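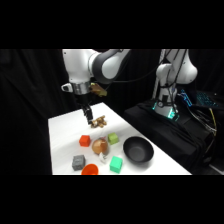
Can I put citrus, onion and ginger in a worm farm?

Small amounts are fine once the farm is settled, chopped up and mixed in with milder scraps. Worms eat the soft microbial mush that grows on food more than the food itself, and they will leave anything strong or acidic until it has calmed down. A whole juiced orange half will sit there like a hat someone left at a party. Cut it up or put it in the ordinary compost.

Ulley 58 Worm Farm

58 litres, two working trays, one sump, one tap
$210, worms sold separately
In stock, dispatched from the Futent shed

The Ulley is a worm farm for a household that cooks most nights and would like to feel better about the peelings. It's a box with holes in it. We have seen worm farms described as ecosystems, lifestyle hubs and, in one brochure, a journey. Ours has a lid that stays on in the wind and a tap that doesn't clog every second time you want it, and we're quite pleased with both.

Trays and lid are recycled plastic in bottle green or a grey the supplier calls Storm. The legs push in by hand. You may need to lean on the last one.

What's in the carton

Lid with side vents
Two working trays
Sump tray with brass tap
Four legs
One coir block for bedding
One hessian cover, cut slightly large
Spare tap washer (put it somewhere sensible, then remember where)

Worms aren't in the carton. We send those separately, as a voucher you redeem when the farm is set up, after learning what happens to a bag of live worms left on a verandah in February while the customer is in Bali.

Setting it up

Soak the coir block in a bucket until it falls apart, squeeze it out and spread it across the bottom working tray. It should feel like a wrung-out sponge. Tip the worms on top, lay the hessian over them and leave the lid on. They'll want to leave for the first night or two. A light left on nearby discourages this.

Feed them a cupful of scraps on day two and wait until most of it is gone before adding more. Everyone overfeeds. The farm needs 14 weeks or so before it can handle a family's worth of vegetable ends, and in the meantime you'll still need a bin for the rest, which feels like a step backwards but there it is.

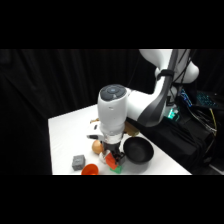 An early buyer wrote in to say the Ulley had been "fine, apart from the smell, the flies and the general atmosphere of reproach", and wanted to know whether the worms were faulty. The same letter mentioned half a roast chook and most of a lasagne. We suggested taking those out, adding torn egg carton and feeding nothing for a fortnight. A second letter arrived in May and was much shorter. It asked for the price of another tray.

So, for the record: no meat, no dairy, no oily leftovers, and go easy on bread. Coffee grounds are welcome. Eggshells are welcome too if you crush them, though they'll still be visible in the castings years from now. Tea bags depend on the brand, as plenty of them are held together with plastic and you'll end up picking out little empty pillows with a fork.

Where to put it

Shade. We can't say this strongly enough to anyone west of the Divide. A worm farm in full afternoon sun becomes a slow cooker, and the contents aren't something you'd want to serve. The south side of the house is good, under a deck is better, and a laundry is ideal if the rest of the household can be talked around.

In a cold district, bring it against a wall for winter and put an old doormat over the hessian. Worms slow down in the cold and eat less. They aren't sulking, as far as we can tell.

The tap

What comes out of the tap is usually sold as worm tea. It's brown water that has passed through a worm farm. Dilute it until it's the colour of weak tea and pour it on the garden — the lemon tree likes it, and the neighbours' lemon tree would like it too if you have more than you can use. Leave the tap open over a bucket in wet weather, or you'll discover how well some worms swim and how badly others do.

Ulley or Pavesari?

We also stock the Pavesari, a round model made by Amini. It's taller, better looking and has 7 thin trays where ours has two deep ones. If the farm will live where guests can see it, buy the Pavesari. If you have a bad back, also buy the Pavesari, as each tray is light when full. A loaded Ulley tray is heavy and you'll want to bend your knees.

The Ulley holds moisture better through summer and costs less. It also looks like a thing you keep beside a shed, so we keep ours beside a shed.
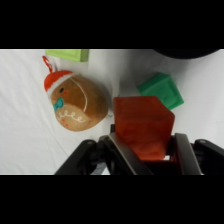

Delivery and returns

Flat rate to the eastern states, quoted for everywhere else. The carton is too big for a parcel locker. If the farm arrives cracked, send us a photo and we'll post the part that's broken.

Unused farms can come back within 30 days. Used ones can't, and please don't post us the contents to make a point. Worms are guaranteed alive on arrival, provided someone is home to be introduced.

Spare parts

Working tray, sump, lid, legs, tap, washer and hessian are all sold singly. The tap also fits our older farms, including the square one with the lid that blew off. If you still have one of those, a half brick works well.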